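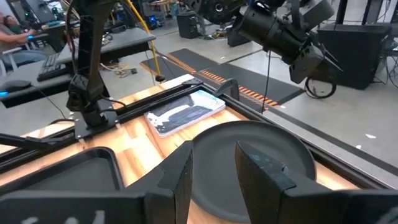
Preguntas frecuentes - Vajilla de alquiler Rarnwood

¿Cuál es el pedido mínimo?
El pedido mínimo es de 10 cubiertos completos. Un cubierto completo lleva plato llano, plato hondo, plato de postre y dos vasos. Las bandejas se piden aparte.

¿Cuántas piezas tienen en total?
En el almacén tenemos 2410 piezas, de las cuales 1076 son platos. En octubre hay muchas bodas y conviene reservar con tiempo.

¿Qué diferencia hay entre la serie Hevora y la serie Neltier?
Hevora es de gres con acabado mate y Neltier es de porcelana blanca, más fina. El precio es el mismo. En el gres mate los cubiertos de metal pueden dejar unas líneas grises; esto es normal y no se cobra.

¿Tengo que devolver la vajilla lavada?
No. Solamente pedimos quitar los restos de comida y poner cada pieza en su caja de origen. Por favor, no ponga servilletas de papel mojadas entre los platos, se pegan mucho.

¿Qué pasa si se rompe algo?
Hasta 3 piezas rotas por pedido están incluidas en el precio. A partir de la cuarta se descuenta de la fianza el valor de cada pieza, según la lista que acompaña al contrato.

¿Hacen entregas a domicilio?
Sí, con la empresa de transporte Schouten. La entrega es a pie de calle - si necesita subir las cajas a un piso, debe indicarlo cuando hace la reserva.

¿Puedo ver las piezas antes de reservar?
Sí, con cita previa. La próxima jornada de puertas abiertas es el sábado 23 de abril, por la mañana, y para ella no hace falta cita. Pregunte por Everett Villanueva.

¿Cuándo me devuelven la fianza?
Cuando hemos revisado las cajas, normalmente en la misma semana de la devolución. El ingreso se hace en la cuenta desde la que usted pagó.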